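By Evdokia Balaskas
02/03/2026
Last updated: 02/03

OK, soup thread! I've been making corn chowder all winter and I finally have opinions worth sharing (or at least opinions). This is long. Get a snack.

First thing: the cobs. Please stop throwing out the cobs! Cut the kernels off, snap the cobs in half, cover them with water and let them go on low while you do everything else. That's your stock. It smells like August in there.

I learned this from my aunt in Belilton, who never bought a carton of broth in her life and would have been offended if you'd brought her one.

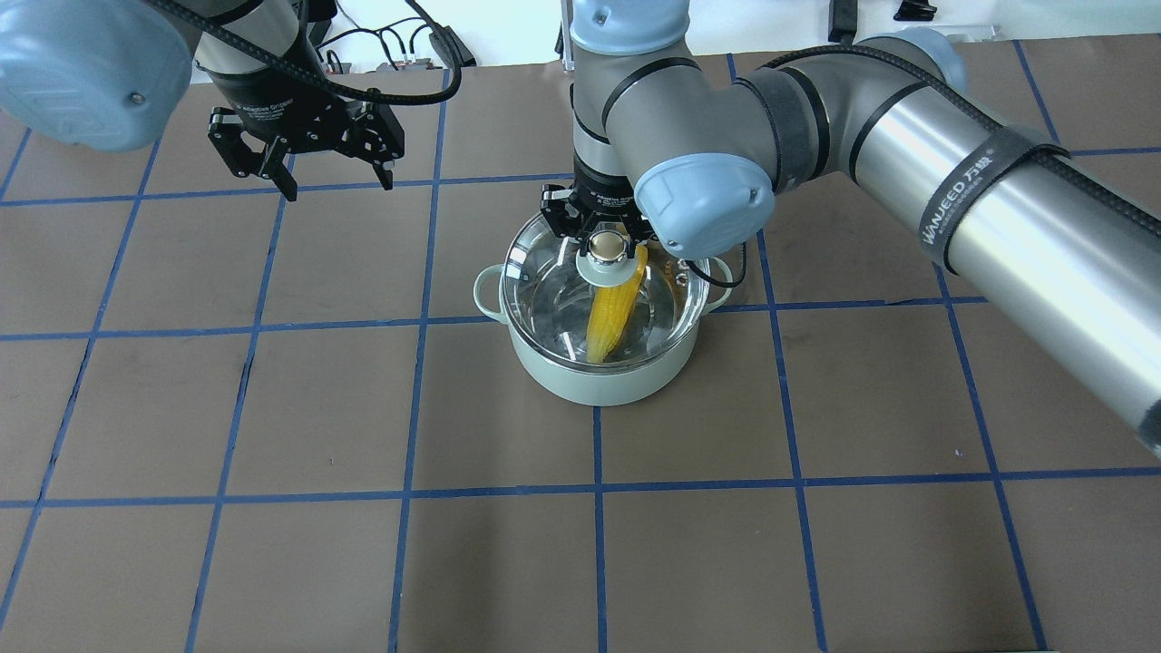 Keep the lid on for the cob part and off for the chowder part. I used to do it the other way around and wondered why my soup was thin and my stock was gone.

How long? I do 87 minutes. Yes, that is a silly number. I set the timer wrong once, the stock was the best I'd ever made, and now I'm superstitious about it. An hour is fine.

Salt at the end. If you salt the cobs at the start and the water cooks down, you're stuck with it, and no amount of potato is going to save you. I've tried the potato trick. I ended up with salty soup and a salty potato.

Now the potatoes that are supposed to be there. Waxy ones if you like chunks, baking ones if you like it thick. I use both! The baking ones fall apart and do the work of flour, so my sister-in-law can eat it too.
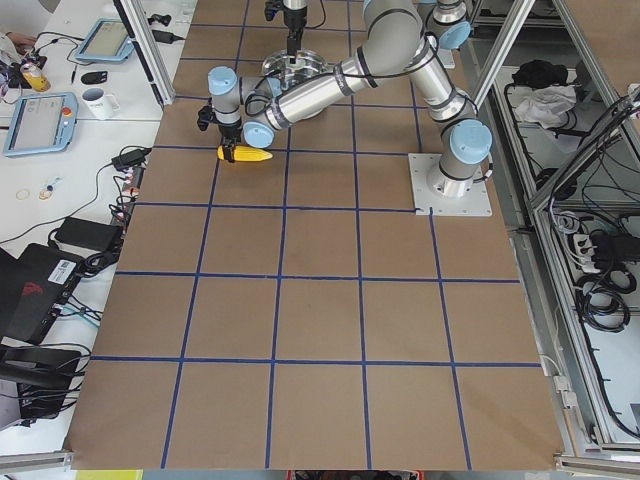 Onion: one big yellow one, cooked in butter until it's soft and sweet and you keep stealing bits with a spoon. Don't brown it. Brown onion is wonderful but it takes over, and this is the corn's party.

Celery if you have it. I go back and forth on celery. This week I'm pro.

Somebody always asks about bacon. Sure! Fry it first, take it out, cook the onion in what's left, crumble the bacon on top when you serve. But try it once with smoked paprika and no bacon, I really think you'll be surprised.

Where to get decent corn in March is the hard part. The Margaritis stand at the Trostham market has had ears trucked up from down south and they've been good, a little less sweet than summer but with real flavor. Get there before lunch. Peel back the tip and look before you buy, they don't mind.

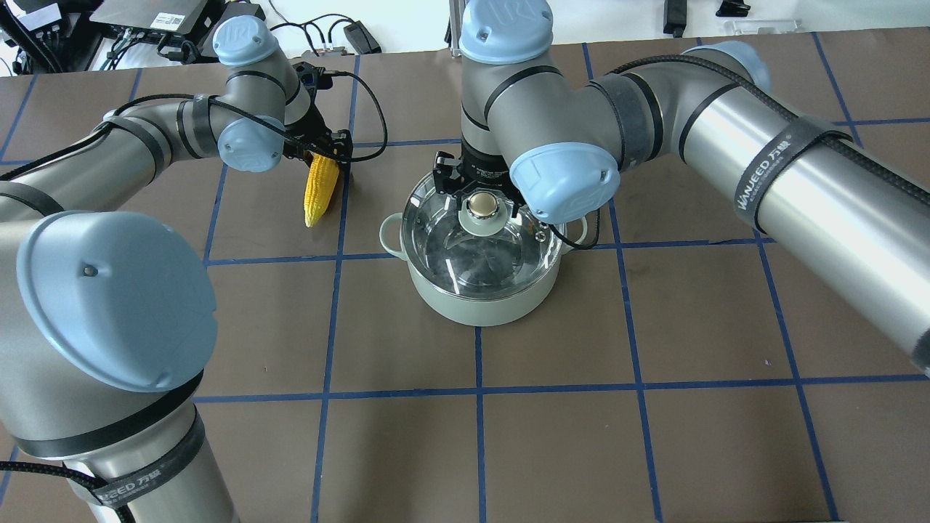
Frozen corn is also completely fine and I will fight for it. It was picked ripe and it's been waiting for you. Canned I'd save for cornbread.

If you go frozen you won't have cobs, so warm some milk with a bay leaf and a few peppercorns and use that for part of the liquid. Different soup, still a great soup.

Blend a third of it. Just a third! Scoop it out, blend, pour it back in. I did the whole pot once and it was baby food. Very tasty baby food, but still.

Cream goes in last, heat off. I use 200 ml, and I've gone down to half that when it was all I had in the fridge and it was lovely.

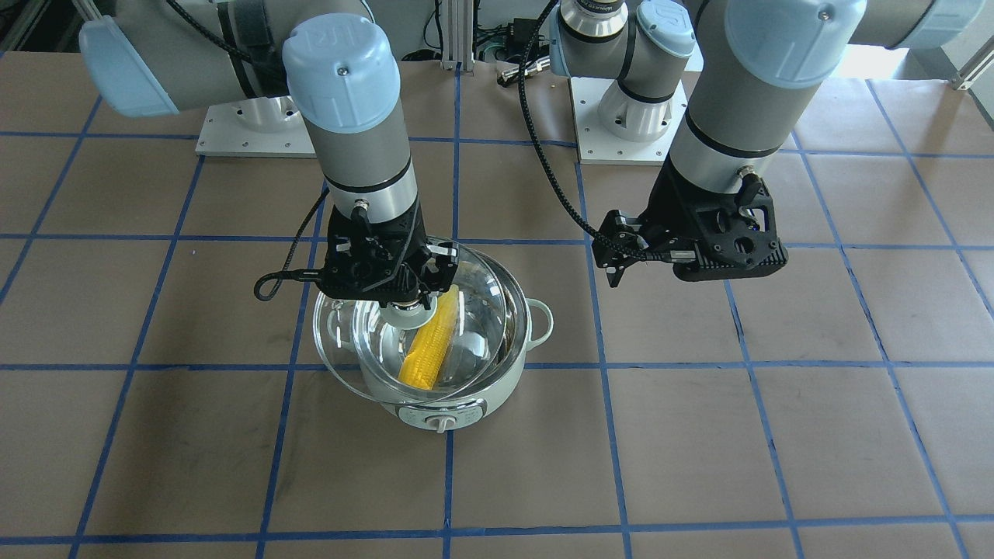 Lime, not lemon. Squeeze it in the bowl and not in the pot so everyone gets to pick. Chives on top, or scallions, or crushed crackers, or all of it, I'm not your boss.

It keeps 2 days in the fridge and gets better on the second. Freezes badly once the cream is in, so freeze it before that step if you're making a big batch.

Adding this because people are asking: yes, you can do it with grilled corn, and the cobs still make stock, just a smokier one. My neighbor did it that way and brought me a jar and I ate it standing up at the counter.

Next up is my aunt's cornbread, as soon as I can read her handwriting. There's a word in there that is either "butter" or "better"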